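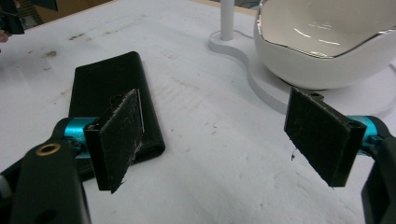
Dicas de bancada para a turma de robótica do Tirnier, preparadas por Sadia Tanoli e Emmett Oyelaran. Servem para as aulas de terça-feira e para quem treina em casa com a garra de mão.

## Mesa

Limpe o tampo com um pano de microfibra ligeiramente humedecido e seque logo a seguir. Numa mesa branca, as manchas escuras saem quase sempre com uma pasta de bicarbonato e água. Deixe atuar 15 minutos e retire sem esfregar com força. Os riscos finos não saem assim e não vale a pena insistir. Não use palha de aço nem o lado verde da esponja.

## Almofadas dos dedos

As almofadas pretas de superfície felpuda apanham cotão e pó em pouco tempo, sobretudo quando se trabalha com tecido.

1. Desligue a garra, se o modelo tiver motor.
2. Passe fita de pintor, com a cola para fora, pela face da almofada. Mude de fita quando deixar de agarrar.
3. Corte os fios soltos com uma tesoura de unhas. Não puxe: o fio traz mais material atrás.
4. Se um canto estiver a descolar, levante-o só o necessário, ponha uma gota de cola de contacto e aperte com uma mola da roupa até à aula seguinte.
5. Nas juntas metálicas use um pincel seco. Nada de óleo perto das almofadas.

Quando a face já está rasgada, troque o par completo. Uma almofada nova de um lado e outra gasta do outro fazem a peça rodar ao fechar. As almofadas de reserva estão na gaveta 17, em sacos com a referência 2185.

## Pano preto dobrado

Dobre-o sempre ao comprido e deixe a dobra arredondada virada para a garra. Abra bem os dedos antes de descer e feche devagar. Quem fecha depressa costuma beliscar só a camada de cima. Tire o cotão do pano com um rolo antes de começar, ou passa todo para as almofadas.

## Taça branca

Pegar pela borda ondulada é o exercício mais difícil da folha. O filete metálico da borda risca-se, por isso lave a taça à mão, com detergente suave, e não a ponha no micro-ondas. Para os primeiros treinos, a Apolline Lemaire empresta uma taça de plástico. Forre o chão à volta da mesa com um tapete.

Limpe o suporte branco com um pano seco e confirme que a base assenta toda no tampo. Se baloiçar, cole pequenos discos de feltro por baixo.

## Antes de sair

- Garra aberta, pousada de lado, nunca apoiada nas almofadas.
- Pano dobrado e guardado em saco fechado.
- Taça embrulhada, na prateleira de baixo.
- Folha de treino assinada e entregue ao Nima Shokri. A grelha tem 31 linhas; quando acabar, peça outra.

Cola de contacto e fita de pintor pedem-se ao Gholamreza Mahmoudi, no armário ao lado do lavatório.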